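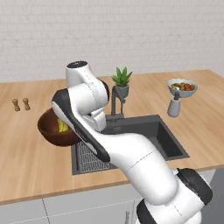
Posted by fellisby_renter in Kitchen & Household, October
3 replies, 1627 views

Is a whole-house water softener worth it, or is this a sales job?

We moved to a house on the edge of Otley in the spring and the water is hard. White crust on the faucet, spots on every glass, the kettle looks like the inside of a cave. A man from Nundell Water came by, dripped something into a glass of our tap water, watched it go cloudy, and told us we were ruining our water heater. Then he quoted us a price I won't repeat and said it was good until 6 p.m.

I have a problem with any price that expires at dinnertime. I also have a problem with a test run by the person selling the cure. He left a sheet that says our hardness is 318 parts per million. The town's own page says 180. Which one am I supposed to believe? And does a softener do what they claim, or am I paying to feel better about my glasses? Two adults, one bathroom, gas water heater that came with the house. We rent with an option to buy, if that matters.

turcotte_plumb_retired
Member, 32 posts

Both numbers could be true. Town figures are usually an average, and if there is more than one well feeding the system, your street can be a good bit off from it. Or his drops were old. Or he rounded in the direction salesmen round. Buy a kit of test strips at the hardware store and dip one yourself, morning and evening, cold tap, let it run a minute first. If you want a better answer, send a sample to a lab that doesn't sell equipment. It costs less than one bag-hauling season of salt.

As to whether softeners work: yes, the regular salt kind does. It swaps the calcium and magnesium for sodium and your crust stops building. I put in plenty of them over in Turcotte and I never had a customer say the scale kept coming. What I did hear was that they were sold a unit sized for a family of six. For two people you want the small one.

The "ruining your heater" line is half true. Sediment does settle in a gas tank and makes it rumble and run less efficiently. Draining a few gallons off the bottom once a year helps, and it takes a hose and a Saturday's patience.

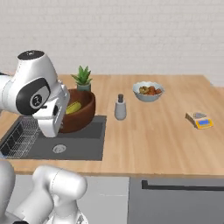 Before you spend anything, ask the landlord. Cutting into the main in a house you don't own yet is a good way to donate a softener to somebody. If the option falls through, you are not getting it back out of the wall without a fight.

One more thing. If he offered you a "salt-free softener," that isn't a softener. Those are conditioners. Some people like them. I have seen them do very little, and the hardness test reads the same before and after.

limescale_larry

just use vinegar. kettle, shower head in a bag overnight, done. been doing it for years, never paid anyone a cent. dont put it on marble though

fellisby_renter
Original poster

Thanks. I bought the strips. Mine came out between the two numbers, closer to the town's, though matching colors under a kitchen light isn't exactly science. The landlord says no to cutting pipe, so that settles the big unit for now. He did agree to have the tank drained.

I called Nundell back to ask whether their figure came from a lab. They said it was "a field estimate" and that the price was still available.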